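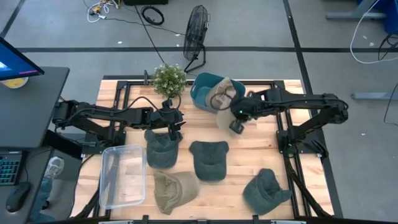 Dalia Rebane meinte gleich beim Kaffee, Verfahrenstechnik sei zu achtzig Prozent Rohrleitung und zu zwanzig Prozent Geduld, und wer nur wegen der Chemie komme, werde sich wundern. Na ja, ich hab mich gewundert! Am Samstag war ich nämlich beim Tag der offenen Tür in Jerkby, im Technikum der Fakultät, und eigentlich wollte ich nur eine Stunde bleiben (es wurden dann doch vier).

Angefangen hat es in der Destillationshalle. Die Glaskolonne geht über zwei Stockwerke, und man darf auf der Gittertreppe daneben hochlaufen und in jeden Boden reinschauen, wie es da sprudelt. Ethanol und Wasser, ganz klassisch. Maarja Lūse hat uns durchgeführt und den Rücklauf verstellt, damit wir am Kopf der Kolonne sehen, wie träge so ein Ding reagiert. Unten im Sumpf zeigte das Thermometer bis zu 105 Grad, mir war schon auf der Treppe warm genug.

Danach Kristallisation, da war es deutlich voller. 52 Leute standen auf der Liste für die Führung, gefühlt alle gleichzeitig vor demselben Rührkessel, und ich hab vom Vortrag über Keimbildung leider nur die zweite Hälfte verstanden. Schade, die Fragen danach klangen spannend. 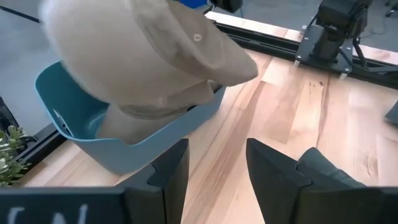 Beim Wirbelschichttrockner hatte ich dann mehr Glück, da standen wir nur zu fünft, und Saulius Navickas hat die Luftmenge so langsam hochgedreht, dass man richtig sah, wann der Sand anfängt, sich wie eine Flüssigkeit zu benehmen. Mein Lieblingsmoment! Ich hätte da noch ewig stehen können.

Zur Studienberatung hab ich es auch noch geschafft. Das Praktikum vor dem ersten Semester kann man aufteilen, das wusste ich nicht. Die Bewerbung läuft bis September, und das Mathe-Vorkursheft liegt jetzt hier neben mir auf dem Sofa, noch ungeöffnet.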